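A visit to Flosthorpe: how they keep the hand grippers running

Report for the workshop circle, April 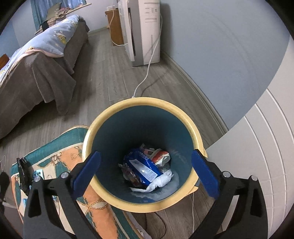 I went to Flosthorpe because of one question. In our own shop we have two hand-held grippers for recording household tasks, and after some weeks of use both give us bad data. The fingers are not closing at the same point as before, the pads wander, and the people who sort the recordings complain to us. I had heard that Fladent keeps 30 of these tools in daily use from its Flosthorpe site, and I wanted to see how they look after them. Ada Caruso, who runs the tool bench there, answered my letter the same day and gave me a whole morning.

The building is easy to miss. You pass the bus garage, then a tile dealer, and the door is at the side. I came at 8:40 and the bench was already busy, as the tools go out to people's homes at ten and everything that came back in the evening must be checked before that.

First I should explain the arrangement, for those in the circle who work only with fixed arms. The gripper is the same one that sits on the Carnik arm in the back hall, with the same two black fingers and the same blue rubber pads, only here a person holds it. A wide-angle camera looks down past the fingers. The person does ordinary things in an ordinary room, for example goes to the waste bin, opens the fingers wide over the rim and takes hold. The arm later learns from these recordings. For this reason the hand tool must be the twin of the arm tool. If the pad on the hand tool sits two millimeters lower, the arm learns a grip that it cannot make.

The bin task was the one everybody talked about that morning. A round bin is not a kind object. The rim is thin and curved, so each pad touches it with only a small part of the rubber, and always at an angle. Tibor Bozsik showed me a box of used pads from the last month. On those from bin work the lower corner was polished smooth, while the rest of the face still had its texture. He changes a pad when the smooth part is as wide as his thumbnail. I asked if they have a gauge for it and he held up his thumb. Later Ada told me there is a gauge, in a drawer, and that it agrees with the thumb.

The morning check goes like this. The tool is put in a wooden cradle with the fingers up. Tibor wipes both pads with a damp cloth, then with alcohol, and lets them dry. He does not use the citrus cleaner which we use, and when I mentioned it he made a face. It swells the rubber, he says, and a swollen pad lifts at the edge after a few days. I believe this explains at least half of our own trouble.

Then come the screws. The screws in the finger frames are small, and they like to come loose because the person is opening and closing the tool all day. He goes over each one with a torque driver, first the left finger and then the right. If a screw moves more than a quarter of a turn, he takes it out, cleans the thread and puts a drop of the weak thread locker. Never the strong one! They used the strong one for their first batch and had to drill out four fingers.

After the screws he closes the tool on a strip of thin paper. The paper must be held evenly from top to bottom of the pads. If it can be pulled out at the tips, the fingers are spread, usually because somebody leaned on the tool or dropped it on a hard floor. Then the finger is changed. They do not bend it back. I asked why, as we do bend ours, and Tibor said that a finger which was bent once will go again to the same place.

The last step is the camera. Samuele Ruggiero does this at a separate table with a printed board. The view is very wide and round, dark at the outside, so straight things like a door or a baseboard come out as curves. This is normal and the software corrects it, but only if the camera has not turned in its mount. He opens the fingers fully and looks where the two pads appear on the screen. There are two marks drawn for them. If the pads are off the marks he loosens the collar, turns the camera a little and records the board again. The whole check takes 12 minutes for one tool when nothing is wrong.

Each tool has a paper card which travels in its case. I copied the headings: date, pads changed, screws moved, paper test, camera marks, remarks. Under remarks you find the more interesting things. On tool 17 somebody had written "sticky, jam?" and under it, in other handwriting, "yes jam". Viola Marino puts the cards into a table at the end of the week. From her table they know that a pair of pads lasts 1,156 closings on average in mixed work, and much less with bins and drawer edges. She prefers to change both pads together, even when only one is worn. New rubber grips more strongly than old, and with a mixed pair the object turns in the fingers.

We had coffee at eleven with Haiyan Gu, who is responsible for the Carnik cell. The arm gets the same check as the hand tools, in the same cradle, by the same people. Before last winter the arm had its own mechanic and its own pads from Villca, a slightly harder kind, and the grips learned at home did not transfer well. She had 167 failed grips in one week on the rim of a bin. They changed to one pad type for everything and bought 40 pairs from a single lot. I would have liked to see the arm work but it was open that day for a cable change, so I saw mostly the inside of the wrist.

One thing I did not like so much. The cases for transport are tight, and the fingers press against the foam when the lid is closed. I think some of the spread fingers come from there. I said so, and Ada was polite about it. She will try one case with the foam cut out.

For our shop I propose that we stop with the citrus cleaner immediately, order pads in pairs, and make a cradle. I have the measurements of theirs and can bring the drawing to the next meeting. The torque driver costs more than I expected, so we should speak about that too. I also asked for the board pattern which Samuele uses, and he has promised to send the file.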